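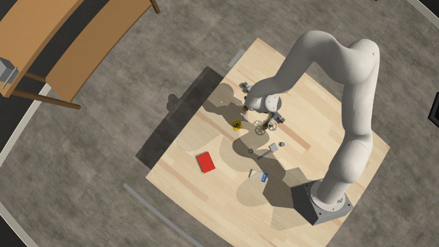
I bought this for the chapter on the estate railroad and read the rest over a weekend. My one complaint is that the family tree at the back is printed too small. -- Irfan Govindasamy

Shop > Books > Country Houses > Memoirs

Fostthorpe: A House and Its People
Hardcover, Udstead Press
Item 2874

Lady Boychuk came to Fostthorpe as a bride and ran the house until 1978, when the family moved into the old stable block and let the main rooms to a school. Her memoir covers the years between. She writes about the wartime hospital in the ballroom, the cost of coal, the sale of the Ukullow farms, and the long argument with her brother-in-law over the roof.

The text is taken from notebooks she kept for her grandchildren. Spelling has been corrected and a few names left out at the family's request. Otherwise it is printed as she wrote it, including the recipes.

There are 17 chapters, an index, and a fold-out plan of the house and park. The plan shows the gardens before the lake was drained. The new edition adds three letters from the head gardener, which arrived too late for the first printing.

Sewn binding, cloth cover, no dust jacket. Copies signed by the editor are available while they last -- please ask for one in the order notes. Orders placed before noon go out the same day. Returns are accepted if the book is unmarked.

Comments (3) | Shares (17)

Contact us | Copyright Udstead Press | Back to top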